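Coralie Ruddock
7 March

Right, a few of you asked how I got on with the weighing after my grumble last month, so settle in with a cup of something, this may go on a bit.

For anyone new: I have measured by eye and by mug my whole life. My mum did, her mum did, and between us we've turned out a great many perfectly decent cakes and a few you could have propped a door open with. I never saw the need for scales.

Then Haruna Hayashi gave me her recipe for the honey dressing she does for the summer lunch in Grurum, and every line of it was in grams. Even the oil! Even the vinegar! I rang her to ask what that was in spoonfuls and she just laughed at me, very kindly.

So I've been learning. The first thing, and I'm sure you all know this already, is that you put the empty cup on, press the button to take it back to nought, and only then start pouring. I did it the other way round for a week and couldn't understand why my dressing tasted of so little.

Second thing – liquids are so much easier this way. With a squeezy bottle you just keep going until the number comes up. No sticky spoon, no honey down the side of the drawer, no guessing whether that was a level one or a heaped one.

Third thing, and this is where I came unstuck. I had a lovely jug, heavy old stoneware from the market in Kokholm, and it weighs 838 grams with nothing in it. My scales only go up to 2,000, so by the time I'd made a double batch they'd given up on me altogether. Use something light! A plain plastic cup does very nicely.

Somebody wrote to ask if it matters where you stand them. It does, a bit. Mine used to sit on the draining board, which slopes, and I could get three different answers for the same cup. A flat table with plenty of space round it is what you want, and keep your sleeves off.

Haruna's proportions, as she's said I may share them: 50 grams of oil, 33 of vinegar, a good squeeze of honey and as much mustard as you can stand. Shake it in a jar. It keeps a few days in the fridge, though it never lasts that long here.

I took a batch over to my sister's in Enness at the weekend and she had it on potatoes, on tomatoes and finally on a bit of bread standing up at the sink, so I'm counting that as a success. She still measures with an egg cup, mind you, and won't hear a word against it.

Next job is bread, which I'm told is where weighing really comes into its own. If you've a simple loaf you trust, do send it over – grams now, please, I'm a changed woman. I'll leave you with the scales and go and see to the tea.
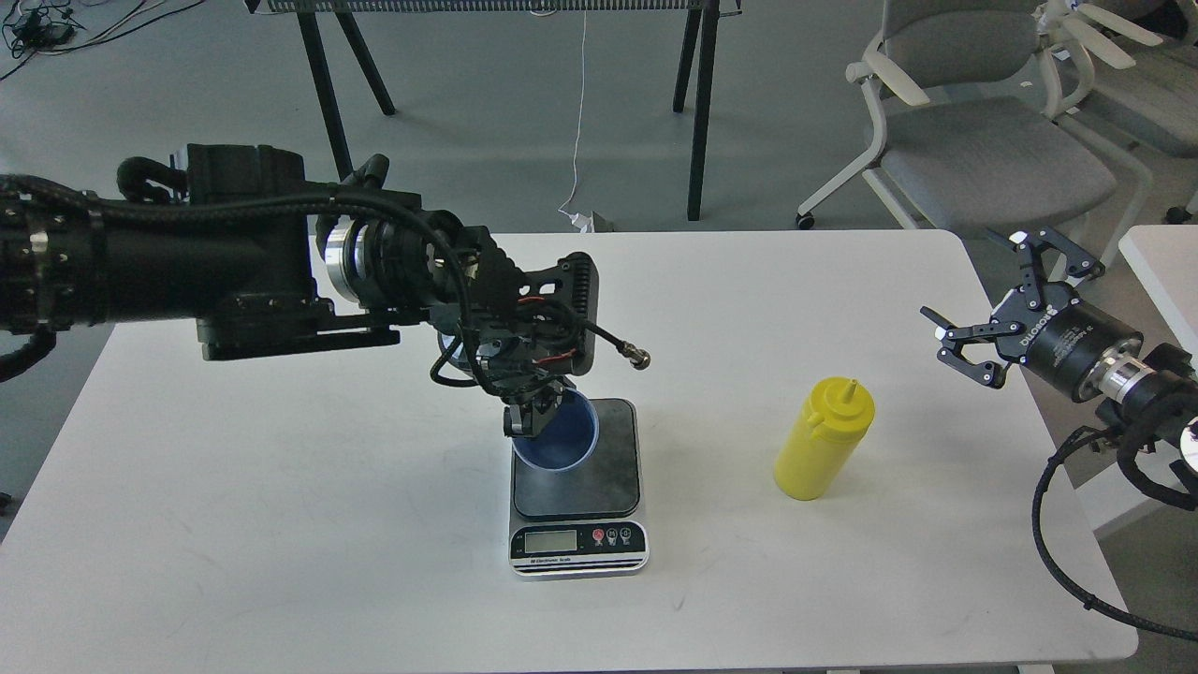

Blue cup, yellow squeezy bottle and the electronic scale.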